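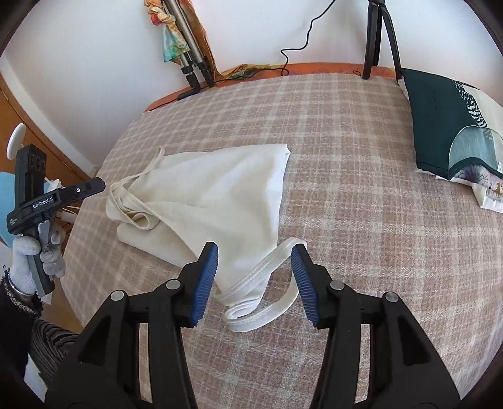 I finally got to the Cendarow Grange Hall in March, and I'm still grinning! The building went up for lodge No. 277, and the upstairs meeting room still has its painted stage curtain, with ads for a feed store and a dentist running down both sides (the dentist promises "gentle hands").

Conceição Neves showed me around and let me turn the pages of the old minute book. They spent two whole meetings arguing over where to put the stove. I loved every word of it.

Downstairs is the kitchen, where the Grange still puts on suppers. Go in the afternoon if you can, when the light comes in behind the stage. I'm already planning my next trip, and I'm bringing my dad.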